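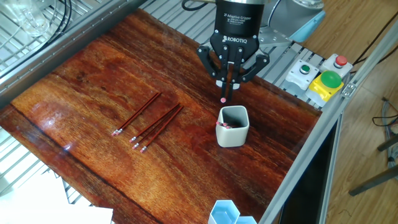
The pencil cell is now running on version 2 of the Pranach planner, and this month's tooling item covers what changed, what it fixed and what is still open. For readers who missed the last issue, the task is to take pencils lying on a table and put them in a cup. It is a small job on purpose. A pencil is thin, it rolls, it often lies against another pencil, and it has to be turned nearly upright before it can go into anything. The old planner handled the pick and the turn as one motion with a fixed waypoint over the cup. The new one breaks the motion at the point where the pencil is hanging eraser down over the rim, as it is here, and asks for a fresh look before it commits to going lower. The stop costs time on every cycle. In return the planner knows where the eraser is, and with other pencils already bunched against one wall of the cup, that matters more than the lost time.

The main change under the hood is that a grasp is no longer a single pose. In version 1, perception handed the planner a point and an angle, and the planner either reached it or gave up. Now perception hands over a line segment for each pencil, with a confidence value at each end, and the planner is free to choose any grasp along the segment that leaves enough eraser sticking out below the pads. If the first choice puts a finger through a neighboring pencil, it slides along the segment and tries again. All of this happens before the arm moves, so a bad choice costs only computing time.

Segments come from Niltach, our labeling and detection tool. It looks for the ferrule first, which is a bright band of known width, and then works outward to the eraser on one side and the point on the other. This was a better plan than looking for the painted shaft. Our table has a red-brown lacquered top and the pencils are red, so a color threshold tuned under the Tuesday morning light was wrong by the afternoon. Reflections are the other nuisance. The lacquer throws back window light in long streaks that look a lot like pencils to a line detector, and the ferrule check throws most of them out.

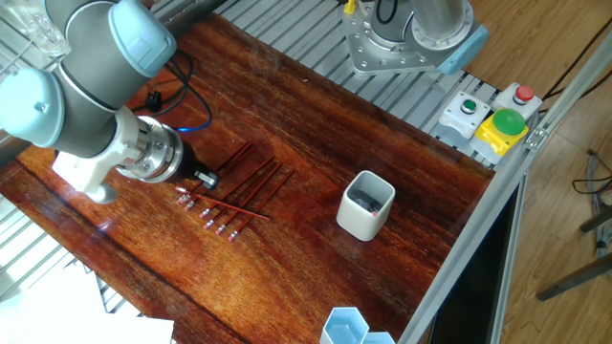 Ordering is the next piece. When pencils are spread apart, the planner can take them in any order and mostly goes for the shortest path. When they touch, order decides whether the run goes well. The rule we settled on is simple: a pencil that has anything resting on it is not a candidate. Niltach marks each crossing and says which segment passes over the other, and the planner sorts on that before it thinks about distance. Getting the over and under right took longer than anything else in this release. We ended up checking which shaft has an unbroken edge through the crossing. It works well at wide angles and less well at shallow ones, where the two shafts share an edge for most of their length.

We ran 50 logged trials on version 2 after the March freeze. In 49 of them the planner produced a full sequence without an operator stepping in. The one that stopped had two pencils lying so close that Niltach joined them into a single wide segment, and no grasp on that segment passed the finger width test. Stopping was the right response, but the message it gave was "no plan found," which told the operator nothing. The message now names the segment and the test that failed. Please note that the trial count covers planning only. Placement is scored separately, and we will print those numbers when the scoring script has been reviewed.

On the control side, the descent into the cup is now force limited. Skelton, the control layer, watches the wrist force and backs off if the pencil meets something before the expected depth. It then shifts sideways a little and tries once more. A second contact ends the attempt and the pencil goes back to a clear spot on the table. We tried allowing more retries and took them out again. If two tries fail, the estimate of the cup's position is usually off, and a third try from the same estimate pushes the cup along the table.

The tuning file for Skelton has grown to 114 parameters, which is too many. A good share of them are left over from the earlier wiping task and are not read by anything. We plan to cut the file down before the next release, so if you have scripts that write to it directly, move them over to the config call now. 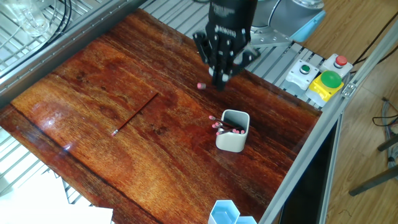 End effector support has been moved out of the planner and into its own description file. Before this, the finger width, the approach angle and the opening limits were written into the grasp code, and changing tools meant changing the code in several places. Now the planner reads a tool file at startup and builds its grasp tests from that. We have one file for the two-finger gripper and one for the multi-fingered hand, which comes at the table with its fingers curled down and covers far more of the wood than the gripper does. The hand file therefore carries a larger keep-out area, and the planner is stricter about picking a pencil that has a close neighbor. The hand also hides most of the pencil from view when it is over the eraser end, so Niltach holds the last good segment until the hand lifts. If the pencil rolls in the meantime, the held segment is wrong. A timeout on held segments is in the test branch.

Logs have a new format as well. Each attempt is written as one record with the segments, the chosen grasp, the grasps that were rejected and the reason for each. The Timmermans viewer can replay these records over the camera image, one step at a time. Old logs still open, but the rejected grasps will show as blank. There is no converter and we do not plan to write one.

Still on the list for next time: the shallow crossing case, the timeout mentioned earlier, and a calibration check that runs at startup.

Comments (4)

gridline
Does the ferrule check still work when the ferrule is under another pencil? We have the same problem with markers and caps.

toolbench_w
Thanks for printing the failed run too. The old "no plan found" message cost me most of an afternoon in March.

pk_controls
Agree on limiting retries. We had ours set to five and the cup ended up at the edge of the table. Is the side shift in a fixed direction, or does it depend on the contact force?

Editor
gridline: no, a covered ferrule is skipped and picked up on the next look, after the top pencil has been moved. pk_controls: it follows the contact force, away from the side that was touched.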